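Einführung in die Archivkunde – Skript zur 5. Sitzung
Ordnen, Verzeichnen, Lagern

Nachtrag zur letzten Woche: Die Übungsblätter liegen wieder im Fach. Wer noch keines hat, bitte abholen, ich drucke nicht nochmal nach.

1. Provenienz und Pertinenz

Wiederholung, kurz. Pertinenz = nach Sachbetreff. Alles über Mühlen zu den Mühlen, egal wer es geschrieben hat. Klingt praktisch, ist für den Benutzer zunächst auch bequem. Problem: Entstehungszusammenhang weg. Ein Brief über die Mühle, der in einer Gerichtsakte lag, war eben Beweisstück in einem Prozess. Herausgenommen sagt er nur noch etwas über die Mühle.

Provenienz = nach Herkunft. Wer hat das Schriftgut gebildet? Behörde, Firma, Familie, Verein. Bestand bleibt beisammen, innere Ordnung bleibt nach Möglichkeit erhalten. Heute Standard, aber in älteren Archiven überall noch Pertinenzreste (»Varia«, »Sammlung Ortsgeschichte« usw.). Nicht einfach auflösen! Auch eine falsche Ordnung hat nach hundert Jahren ihre Geschichte, und zitiert ist sie auch.

Beispiel Stadtarchiv Gullness: Ratsprotokolle ab 1543, bis zur Neuordnung nach Schlagworten auseinandergenommen. 434 Faszikel, davon konnten 287 wieder einer Provenienz zugewiesen werden. Rest bleibt im Mischbestand und wird auch so benannt. Rhiannon Wogan hat die alten Signaturen alle in eine Konkordanz übernommen, die geht als Kopie herum.

Merken für die Klausur: Registraturprinzip ist enger als Provenienzprinzip. Provenienz sagt nur, was zusammengehört. Registraturprinzip sagt auch, in welcher Reihenfolge.

2. Verzeichnungsstufen

Von oben nach unten: Archiv – Bestand – Serie – Akte – Einzelstück. Jede Angabe gehört auf die höchste Stufe, auf der sie noch für alles darunter gilt. Also nicht bei jeder Akte wieder »Firma Öberg, Holzhandel« hinschreiben. Steht beim Bestand, reicht.

Pflichtfelder:
Signatur
Titel
Laufzeit
Umfang
Verzeichnungsstufe
Provenienz

Titel: knapp, aber verständlich ohne die Nachbarakte. »Desgleichen« ist verboten. »Verschiedenes« fast auch. Originaltitel in Anführungszeichen, gebildeter Titel ohne. Bitte wirklich einhalten, das war im letzten Blatt bei der Hälfte durcheinander.

Laufzeit: ältestes und jüngstes Stück. Vorakten in Klammern. Abschriften zählen nach Datum der Abschrift, nicht der Vorlage – da fallen jedes Jahr welche rein.

3. Lagerung

Klima: gleichmäßig wichtiger als ideal. Schwankungen schaden mehr als ein Grad zu viel. Messgerät nicht an die Außenwand und nicht neben die Tür. Fotos und Filme getrennt und kühler, Pergament eigenes Kapitel (Sitzung 8).

Möbel: Holz gibt Säuren ab, Eiche besonders. Für Dauerlagerung einbrennlackierter Stahl. Im Lesesaal oder Büro darf Holz stehen, für Findbücher, Formulare, Verbrauchsmaterial. Aber keine Urkunden im schönen Eichenschrank, egal wie oft der Bürgermeister fragt. 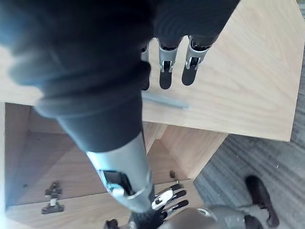
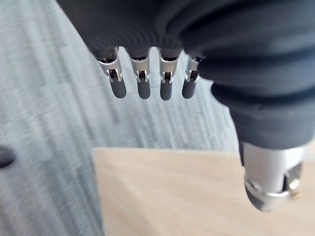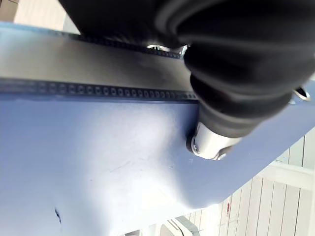
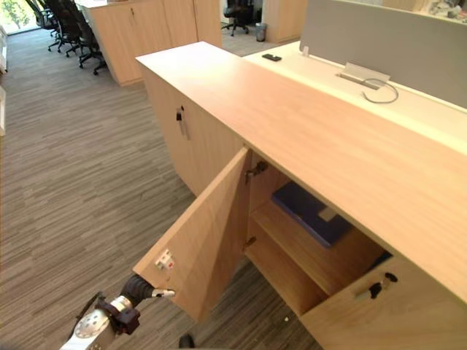
Zum letzten Bild: Schrank in heller Eichenoptik, Teppichboden. Kein Platz für Archivgut.

Kartons: säurefrei, gepuffert, stabil genug zum Stapeln von höchstens drei Stück. Ausnahme Fotos, da ungepuffert, bestimmte Verfahren vertragen die alkalische Reserve nicht. Karton nicht vollstopfen. Auch nicht halb leer lassen, sonst sacken die Akten durch und verbiegen sich. Lieber mit zugeschnittener Pappe auffüllen.

Metall raus: Büroklammern, Heftstreifen, Tackernadeln. Mit dem Spatel anheben, nicht ziehen. Bei angerosteten Klammern erst Folie unterschieben. Zusammenhang der Blätter dabei erhalten, also Umschlag aus Archivpapier drum, sonst weiß hinterher keiner mehr was zusammen war. Siegel und Plomben bleiben natürlich dran.

Beschriftung: Bleistift, weich, auf fester Unterlage. Kein Kugelschreiber, kein Klebeetikett direkt aufs Archivgut. Auf den Karton darf ein Etikett, aber bitte eines, das auch in zwanzig Jahren noch klebt.

4. Lagerort und Lagerverwaltung

Signatur und Standort sind zwei verschiedene Sachen!! Signatur bleibt, Standort wechselt. Wer den Standort in die Signatur einbaut (»Raum 3, Regal 7, Nr. 12«), hat beim ersten Umzug ein Problem. In Arelik genau so passiert, dort laufen bis heute zwei Signatursysteme nebeneinander und im Lesesaal liegt ein Ordner zum Umrechnen.

Besser: numerus currens innerhalb des Bestandes, Standort als eigenes Feld in der Datenbank. Bei jeder Umlagerung sofort ändern. Nicht am Freitag gesammelt.

Platzreserve: bei laufenden Beständen Zuwachs einplanen. Abgabeliste vor der Übernahme verlangen, dann weiß man wenigstens die Meter. Übung dazu: Bestand Hevimik, 200 Kartons, Zuwachs unbekannt, zwei Magazinräume stehen zur Wahl. Welche Angaben fehlen euch, wen würdet ihr fragen? Eine halbe Seite genügt.

Ausheben und Reponieren: Stellvertreter ins Regal, immer. Datum, Signatur, Name. Verstelltes Archivgut ist so gut wie verloren, das findet man nur bei der Revision wieder oder per Zufall.

5. Notfall, nur Stichworte

Wasser häufigste Ursache. Unterste Regalböden mindestens eine Handbreit über dem Fußboden. Nichts auf dem Boden abstellen, auch nicht »kurz«. Nasses Papier nicht auseinanderblättern, in Stretchfolie wickeln, einfrieren. Telefonliste ausgedruckt aushängen – wenn der Server steht, hilft die Datei nichts. Notfallbox jährlich prüfen, bei uns immer im Februar. Klebeband trocknet aus, Handschuhe werden brüchig, Taschenlampe ist leer.

Prioritätenliste vorher festlegen. Was zuerst raus muss, entscheidet man nicht mit nassen Füßen. Und: Findmittel gehören auf die Liste. Ohne Findbuch wird die Zuordnung nachher sehr mühsam.

Aufgaben bis Mittwoch

a) Konkordanz Gullness durchsehen, drei Akten heraussuchen, bei denen ihr die Zuweisung anders machen würdet. Begründung in Stichworten.
b) Zu den drei Akten je einen Titel bilden, Regeln siehe oben.
c) Text zum Registraturprinzip lesen, der zweite Abschnitt kann wegbleiben, ist ohnehin überholt.

Exkursion ins Magazin: bitte flache Schuhe, Taschen bleiben im Schließfach, Getränke auch. Treffpunkt am Hintereingang, nicht an der Pforte. Wer nicht mitkann, bitte vorher kurze Mial an mich.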